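Pre-Purchase Inspection Checklist: Conveyor Pick Cell with Multi-Finger Hand
Site: Jiltdale, packing annex
Filled in by: Tươi Nghiêm
Purchase planned for: March
Status: walked through, comments added

I love this part of the job. A quote only gets you so far, and then you stand next to the belt and the real budget starts showing up!

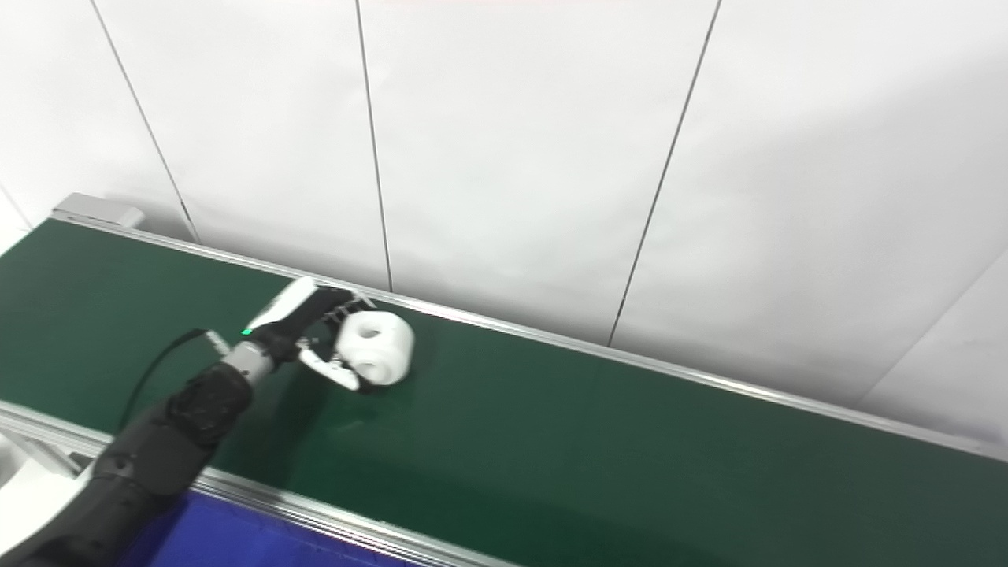 Green belt, aluminum rails, one small white part to handle. 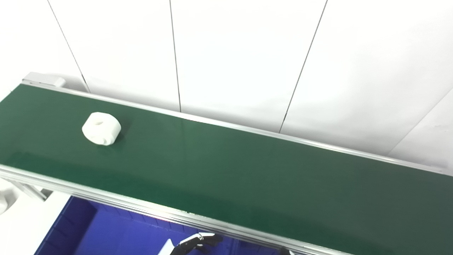 1. Belt and rails
Belt surface free of cuts and frayed edges: OK
Rails tight, no sharp corners at hand height: OK
Comment: The Lirard quote covers the belt but leaves out the spare. Add 356 dollars. I'd much rather have one on the shelf than wait for shipping.

2. Arm and hand
Full reach checked against belt width: OK
Cable slack checked at both ends of travel: RECHECK
Comment: Please ask Astov for a cable sleeve price. Fingers are the wear item on this one, so I want a full spare set in the first order (the quote has it as an option, line 9).

3. Guarding and stops
Emergency stop within reach of the operator: OK
Second stop at far end: MISSING
Wall clearance behind the conveyor measured and written down: OK
Comment: The second stop has to go in before anyone signs. Tạ can wire it the same day as the light curtain, and that saves us a visit.

4. Bins and floor
Bin clear of arm travel: RECHECK
Floor anchors: NOT QUOTED
Comment: Bins are cheap, so let's buy 10 and keep them all one size. Anchors need their own line, with labor.

5. Training and upkeep
Operator training included: YES, two people
Yearly service included: NO
Comment: Could we stretch to four people? Everyone on the late shift is asking about it, and I'd like them in from the start.

Budget note
I'm asking for 4000 dollars on top of the base quote, to cover the second stop, anchors, finger set and spare belt. Whatever is left goes toward the first service. I'm really excited about this cell, and I think it fits the annex beautifully.

Open items: cable sleeve price, anchor quote, bin position. Send replies to Tươi before the order goes out.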